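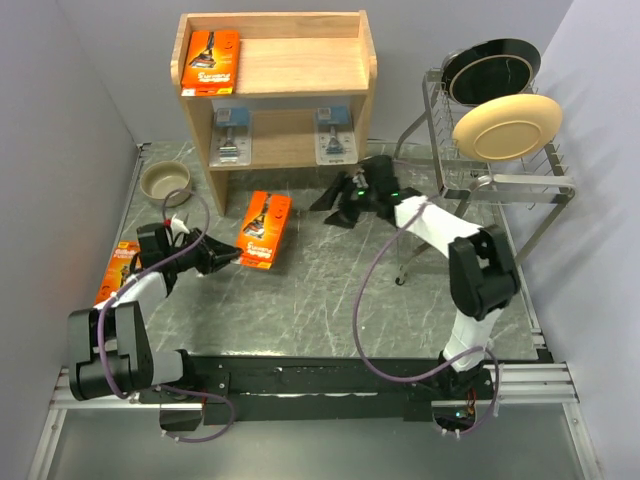

Guides > Bathroom > Shaving storage

How to Keep Razors and Spare Blades in Order

Most blades are thrown out too early because they were stored badly. A small shelf outside the shower is enough to fix that.

1. Pick the spot. Stay at least 40 inches from the shower head and out of direct spray. In our house in Liltolau the wall by the door works best.

2. Sort what you have. Put sealed packs in one place and opened ones in another. Throw out anything with rust on it.

3. Mark the date. Write the month on each new pack – mine say September at the moment – and use the oldest first.

4. Dry the razor. Rinse it, shake it and stand it head up. Don't wipe the edge with a towel.

5. Change the blade after 5 to 12 shaves, sooner if it pulls.

6. Get rid of old blades safely. Drop them in a lidded tin, tape it shut when full and check your local rules before it goes in the trash.

If you have small children, put the shelf above their reach or use a cabinet with a latch.

Comments

Does this work for double-edge blades too? I keep mine in the paper wrap.

Yes, leave them wrapped until you need one.

I use a Drotden tin for the old ones. Lid is tight, no complaints.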